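How to Enter Your First Club Tennis Tournament

Most players who have been hitting for a year or two are ready for a local tournament well before they sign up for one. The steps below follow the way the winter indoor events at Prustbridge and Pedholm are run, but other clubs work in much the same way.

Step 1. Pick the right draw

Read the entry sheet before anything else. An open draw takes anyone, including players with a national ranking. A rated draw has an upper limit. If your club gives you a rating, use it. If it doesn't, ask a coach which draw to enter. Players at their first event usually do best in the lowest rated draw or in one with a consolation bracket, where losing in the first round still gets you a second match.

Step 2. Enter before the list closes

Entries normally close on the Monday before play. The Pedholm winter draw takes 42 players in singles and keeps a waiting list after that. Put a phone number on the form that you will answer during the day. Start times move, and the desk calls players in the order they are on the sheet.

Step 3. Get your papers together

Bring your membership card, your entry receipt and, for players under 18, the signed consent form. Print the schedule and the club rules too, as phone reception in the Pedholm hall is poor. Keep everything in one place in the side pocket of your bag. 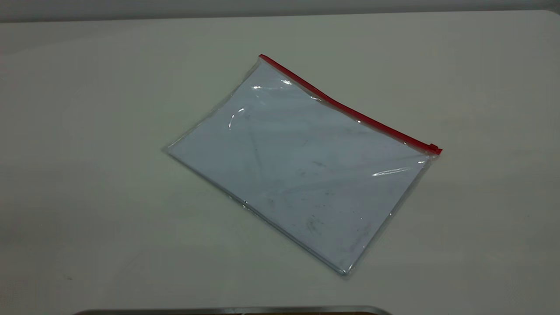
Step 4. Prepare your rackets

Bring two rackets, strung the same way. Restring three or four days ahead so the strings have time to settle. Don't try a new tension for the event. If you have only one racket, ask at the desk whether the stringer is on site. At Prustbridge he is there on Saturday only.

Step 5. Plan the week before

Play your last hard practice set two days before your first match. On the day in between, hit for half an hour and serve one basket of balls. Arvid Ekström, who coaches the adult groups at Backlund, has his players spend that session on serves and returns only.

Step 6. Arrive and check in

Be at the desk 45 minutes before your listed time. You can be defaulted if you are 15 minutes late, and the clock starts when your match is called. Warm-up on court is five minutes, including serves, so jog and stretch beforehand.

Step 7. Call your own lines

Early rounds have no umpire. You call the balls on your side and your opponent calls the other. If you aren't sure, the ball is good. Say the score out loud before every point you serve. If you can't agree on a score, go back to the last one you both accept, and send for the referee if that doesn't settle it.

Step 8. Report the result

The winner takes the balls and the score back to the desk. Ask for your next match time before you leave the building. A two-set match at this level runs roughly 80 minutes, and players are given at least an hour's rest between singles matches.

Teodor Lunde runs the desk at Grelthorpe and takes late withdrawals by phone until 8 p.m. the night before play.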